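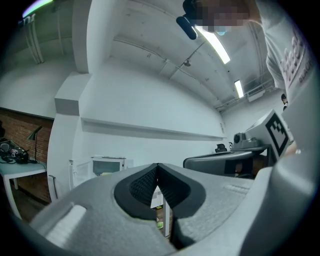 3 min read

Carleen Pryor has fitted out shared workrooms for Lorstead long enough to have firm opinions about desk shelves. Most of them, she says, are mounted too low and filled too fast.

"People measure the shelf and forget the hand," she said. "You need to reach under it, put something down, and get back out without hitting the top board. That's the clearance I design for."

The room she oversees is mostly white: ceiling, desks, shelf units. Lighting is by long fluorescent fixtures. Pryor did not choose the fixtures but would keep them. A white desk under that kind of light shows dust and stray screws early, and she regards this as a feature. Legs are white as well, which she likes less. They scuff.

The shelf units stand directly on the desks and are open at the front. Her rule for them is short. Flat items go on top, powered items go underneath, and nothing goes in front. Books are allowed on top if they lie flat.

"A book on its edge needs a bookend, and a bookend is one more object," she said. "Lay it down. If there's paper, put the paper under the book."

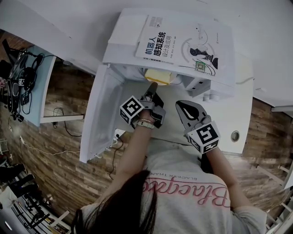

Work under the shelf unit. The book on top is 机器人感知系统.

Brodie Lowther keeps the inventory at Lodora, the supplier, and joined the conversation in the afternoon. His concern is cable. The last order for the floor came to 682 line items, and by his account 200 of those were cords, clips or power strips. The total was $3,510, excluding the desks.

"The desk is the cheap part of the problem," he said. "You get a grommet hole in the top, and people still run the cord over the front edge because it's closer."

Pryor and Lowther disagree on power strips. Lowther wants them fixed to the underside of the desk. Pryor accepts them on the surface, provided the cord goes straight down – a strip you can see is a strip you can switch off. They have not settled this. The written standard, a document called Prydderch, currently permits both.

They agree on foam. Small foam blocks are kept at the desks, and Lowther buys them in cartons of 500. Pryor asks for bright colors only.

"White foam on a white desk is a lost block," she said.

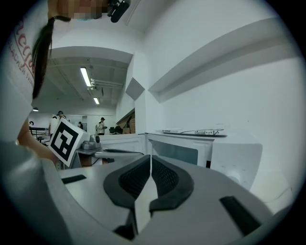 The open floor, looking toward the boxes by the wall.

Cardboard is the remaining item. Pryor allows boxes to be stacked beside a wall and at no other point in the room. Lowther would like them flattened by October. She has asked him for a rack first, and he has a quote from Prundex that he describes as high.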